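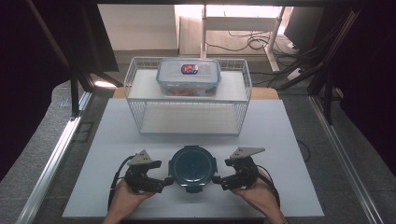
Home Organization Basics – Unit 4 Handout
Containers, Lids and Wire Shelves
Clarkisstead Adult Learning, spring term

Welcome back! We've done drawers and pantry doors, and now we get to my favorite part of the whole course – food containers and the lids that go with them.

Key terms
Snap-lock lid: a lid held down by clips along its sides.
Tabs: the small tongues around the rim of some round lids. Lift one and the lid peels up nicely.
Wire shelf: a basket frame with a panel on top and usually a second level below. It turns one layer of storage into two!

Matching
Empty the cupboard completely. Put each lid on its container and press it all the way down. Anything left over goes in a bag marked "March" and leaves the house at the end of that month if its partner hasn't shown up.

Storing
Clear containers with food in them go on the upper panel, where you can read the contents through the walls. Spare lids go underneath. Round ones stand on edge very well (try it, it's so much easier to pull one out), and a raised center keeps neighbors from sticking together. Leave 2 inches free above the tallest container so the clips can open.

Before next class
Bring one container, its lid and one orphan lid. We have 32 people signed up, so there should be plenty of swapping – last term's table was wonderful. Read the Skomberg chapter on shelf heights, up to page 50.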